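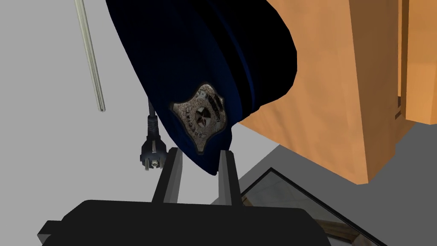

Collecting your first batch of grasping examples in simulation

I love this part of the job! Once the simulator is up, you can drive the gripper yourself and every run becomes something the policy can learn from. Our Mernus set now has 2,786 runs in it, and we're still adding more.

Start by filling the room with odd things. We dropped in a navy fabric piece with a silver badge pinned on it, a power plug on its cable, a basketball and a bare branch. Soft, thin, round and knobbly shapes all ask for a different approach, and that's just what you want the learner to meet early on.

Before each run, open the fingers fully and check the wrist view. Then press record, wait 2 seconds and begin to move.
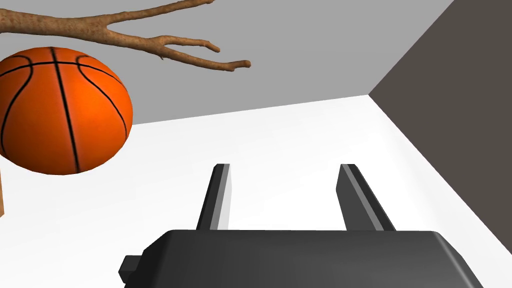 Go slowly on the way in. If you overshoot, back off and try again in the same run (corrections are brilliant training material, so keep them!). Stop recording once the fingers have closed and the object has been lifted, or when you give up. Label failures as failures.

I do 18 runs, shuffle the objects, then carry on. Save the random seed with every run or you'll never get the same layout back.

Comments (2)

Kurach: Do you keep the runs where the grasp slips?
Reply

Chukwuemeka Chukwu: Trying this tonight at Plevcombe. The tip on saving seeds would have spared me most of July!
Reply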